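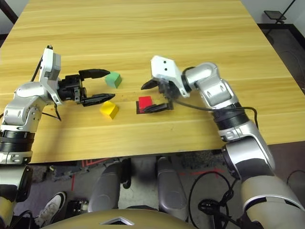 Coloured blocks and a dark square pad on a wooden table

Jugah Charity Fun Run - course and welfare check
Walked by Manon Friesen and Ikhsan Wattimena, Friday, 4 pm

1. Start area level and clear of trip hazards - OK
Lovely firm grass after all that sun. I'd still like the pushchairs and dogs to set off last, as it does get a bit cosy by the gate.

2. Arrows and distance boards in place - NEEDS ACTION
Arrow 5 has swung round and is cheerfully sending everyone into the Dulier car park. Ikhsan will tie it back with something stronger than string.

3. Path surface - OK WITH CARE
Tree roots by the stream are sprayed orange, and very smart they look too. Walkers with sticks may prefer the upper path, and it adds hardly anything to the distance.

4. Road crossing at Urkotby Lane - OK
Marshals on both sides until the last walker is through, please, however long that takes!

5. Water points - NEEDS ACTION
We have 391 cups and 659 entries, so Ratih Kwok is ordering more. Dog bowls to be kept well away from the tables.

6. First aid - OK
Kit checked and in date. Dario Pellegrini has the spare foil blankets in his van.

7. Marshal radios - OK
All nine charged and tested as far as the top field, where it crackles a little.

Items 2 and 5 to be looked at again before the gate opens.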